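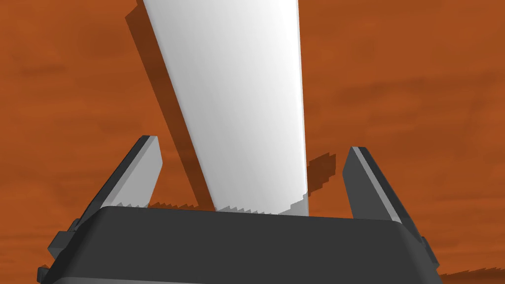
A white block between the open fingers of the simulated gripper.

Most gripper comparisons I read end with a single number, and I have stopped trusting it. Our group spent April testing two grippers in simulation, the Urkance and the Anghel, each on the same arm with the same controller. We ran 100 grasps with each. The Urkance made 77. The Anghel made fewer, and for a week everyone in the office called it the worse gripper.

Then Kagiso Ngcobo went back through the failures. Most of the Anghel's misses came from the approach. The controller had been tuned on the Urkance months earlier, and it brought the other gripper in too close to one side. One finger touched the block early and pushed it over before the second finger could close. We had measured how well our settings suited each gripper and reported it as a fact about the hardware.

I think a comparison should give both sides the same tuning time, and say how much. Ours now get 10 hours each. That is slow and dull work, and I still think it matters more than another hundred grasps.
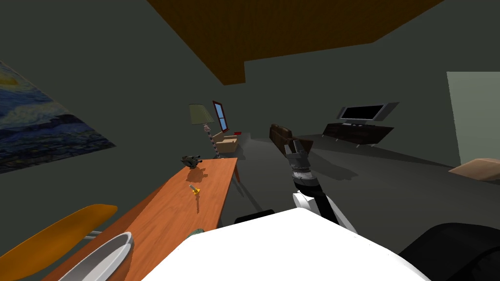 The other thing I would ask for is a full room. A block on open ground tests the fingers. It says very little about the arm, which has to reach past a table or around a chair before the fingers matter at all. Busisiwe Mkhize disagrees with me here. She says a busy room mixes up too many causes – lighting, reach, planning – and that a failed grasp in one teaches you nothing. She has a point, and we now run the plain test first.

But people will buy an arm to use in rooms. If a report from Hilell or Ellau shows me only the plain test, I read it as half a report, and I would like the other half before we order six of anything.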